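**Small pencil holder for a white desk, which one do you keep?**

**nerea_aguirre** wrote:
I have a white table and I want only 2 things on it. My big metal cup I gave to my sister in May. Now I use this one. 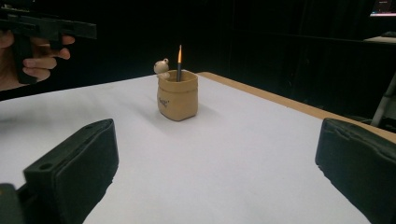

*My tan holder, one pencil, and the little animal on the rim*

The shape is like a paper bag with the top folded. I like it very much.

**Riha_S** wrote:
It is nice, but I do not agree about the size. I need place for 3 pens and a ruler. Is the animal a bear?

**nerea_aguirre** wrote:
I say bear, my sister says mouse. The ruler can live in the drawer!

**tullelberg** wrote:
I am with Riha_S. A ruler in the drawer is a lost ruler.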